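Two floors of screenprints and a very wet car park: my visit to the Levness open studios

I'd been meaning to get to Levness for years. Every time the open studios come round I'm either away or skint, and last time I got as far as the station before finding out the trains were off. So when the 2024-09-13 opening evening landed on a Friday I'd already booked off, I put my boots on and went.

For anyone who hasn't been, Levness is the old dye works by the canal, all long windows and iron stairs, and it's been studios for as long as I've lived round these parts. Painters on the top floor, printmakers and sign people in the middle, and the ground floor is a mix of workshops and whoever can pay for the big doors. Entry was free, with a bucket for the roof fund. Judging by the drips on the second landing, the roof fund needs it.

Starting at the top (my mistake)

I always go to the top and work down because my knees prefer it that way, but so did everyone else, and the stairwell was a proper squeeze. It was worth it for the first room though! A painter working under the name Mevon had hung a run of large canvases, unstretched, straight off the rafters with bulldog clips. I knew the name from a gable end near my sister's flat, a huge pair of hands peeling an orange, and I'd never seen anything indoors by the same person.

They're softer than the walls. The gable end is all hard edges because you have to read it from a bus, and the canvases have these muddy greens that go on and on, with little bits of spray left to drip and then wiped back with a rag. I stood in front of one of a swimming pool changing room for ages. There was a price list but I didn't dare pick it up.

Mevon wasn't about, or if they were they weren't owning up to it. A lad minding the room told me the hands on the gable took 11 days with a cherry picker, and most of that was waiting for the wind to drop. I believe him. I've stood at that bus stop.

Next door was a potter (lovely glazes, no room to move, I kept my bag clutched to my chest the whole time) and beyond that a studio with the door shut and a very good smell of toast coming out.

The print floor

If you only have an hour at Levness, spend it on the middle floor. Gituvel Press have the long room on the canal side and they'd laid on the best bit of the evening, which was pulling your own print. You queued, you got an apron, you chose one of two screens, a heron or a tower block, and you had a go with the squeegee. I chose the tower block. Mine came out with a great pale stripe down the left where I'd lost my nerve halfway, and I like it more than the neat ones, so there.

The woman running the table was Vasiliki Karamanlidis, who started the press and still cuts a lot of the stencils by hand. She was very patient with a queue that was half children and half people like me who behave worse than children. I got chatting to her while my print was on the rack. She came to screenprinting through paste-ups, years ago, running off posters at night on somebody else's equipment and putting them up before work. She told me she misses the walls and doesn't miss the ladders.

We talked a fair bit about selling. Gituvel do short editions for wall painters who want something people can take home, and she reckons the size of the edition causes more rows than the picture does. Their latest is an edition of 38, because that's how many good sheets they got out of the paper. I loved that. No strategy whatsoever. She also said the painters who do well out of prints are the ones who draw something new for it, and the ones who just send over a photo of the wall always end up disappointed with how it shrinks.

I bought a small one, two colours, a pigeon on a satellite dish. It was 10 quid off because of a thumbprint in the margin. Whose thumb, I didn't ask.

There's also a sign painter on that floor, tucked in behind the drying racks, doing gold leaf on glass. I could have watched it all night but there was one stool and an older gentleman had claimed it and was not for moving.

Downstairs

The ground floor felt a bit flat after that, mainly because it's cold and the lighting is whatever was there when it was a dye works. I had a wander through anyway. Plenty of doors were open, the tea urn was down there, and so was the only decent loo. I ate a very good cheese scone standing up next to a stack of flat boxes and got talking to a couple who'd driven over from the coast just for the Mevon canvases and were now arguing over whether one would fit on the roof of the car. It would not. I saw the car.
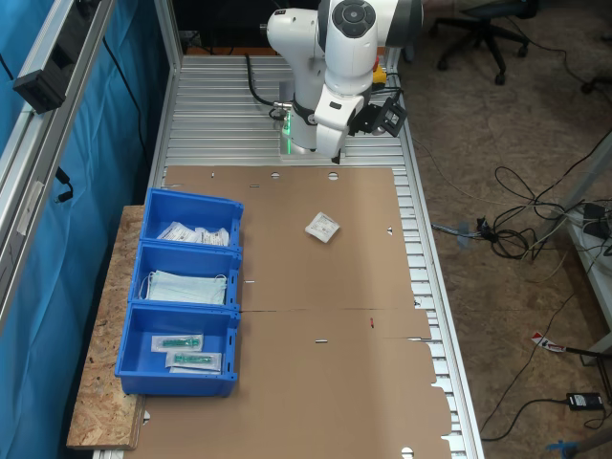
The Ebrahimi wall

I'd saved this for last and nearly missed the light. Out past the big doors is the yard, and the whole back wall of the yard has been painted by Ebrahimi, who did the underpass in town that everyone photographs. This one's newer. It was finished over the summer and the open evening was the first time the gates had been unlocked for people to have a proper look.

By then it was chucking it down. The yard doubles as a car park and the puddles were over my laces, but I'd say the wall looks better in the rain. It's a long procession of people carrying furniture, chairs and mattresses and one enormous wardrobe, going left to right, all in pinks and a dark blue that goes nearly black when it's soaked. The faces are hardly there, just a line or two each. The wardrobe is where all the fuss has gone in, every hinge and knot in the wood, with a coat sleeve caught in the door.

There'd been a talk in the yard earlier which I'd missed by being upstairs with a squeegee. From what I picked up off people who'd heard it, the furniture belongs to actual households from the terraces that used to stand on that side, and Ebrahimi had gone round asking older neighbours what they remembered carrying out. Somebody's nan's piano is up there near the drainpipe. A woman beside me found her family's kitchen table and took her mum's photo with it, both of them under one umbrella, and I had to go and look at the canal for a minute.

I do have one grumble. They've parked the bins against the right-hand end, so the front of the procession walks straight into the recycling. Move the bins! There's a whole other wall for bins.

If you're thinking of going

The studios open again for a weekend in December, with more of a market feel from what I was told, and Gituvel will have the print table out again with different screens. The yard should be open both days.

Take cash, as the card reader on the top floor kept giving up. Take a tube or a bit of stiff card if you think you'll buy a print (I carried mine home under my coat like a stolen baby). The lift is there but you have to ask at the front desk for somebody to work it, and the yard is cobbled and uneven, so bear that in mind if you've got a pushchair or you're unsteady on your feet. Parking is the yard itself and it fills up early, and I'd feel bad blocking the wall anyway. The bus stops right outside.

Food was scones, tea and a van doing dumplings that had sold out by the time I got to it. I'm told the dumplings were very good. Thanks to everyone who told me that while eating them.

My wonky tower block is now up in the hall next to the pigeon. My other half has asked if it's meant to have that stripe and I've said yes.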